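Ticket: Transfer tracker shows completed signings as "in talks"
Product: Rirnivano club news feed
Status: Resolved in January update

Problem
Kinsella supporters' site reports that a midfielder's move from Borkthorpe still shows as "in talks" after both clubs confirmed it. The fee field is blank. Same result in the app and on desktop.

Checks
Cleared the page cache. No change.
Compared the feed with the club statement. Feed has the correct status.
Searched the log. 2,915 player records loaded, 80 with an old status. All 80 are loan deals made permanent.

Cause
The tracker treats a loan and a later permanent deal as one entry and keeps the first status.

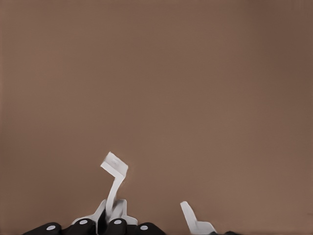

Trollari
Support Editor, Transfers Desk

Fix
Split the two deal types and reran the import in batches of 100. It took 3 tries, as the first two timed out. Fee field now fills in. Site confirmed at 4:40 p.m. Closing.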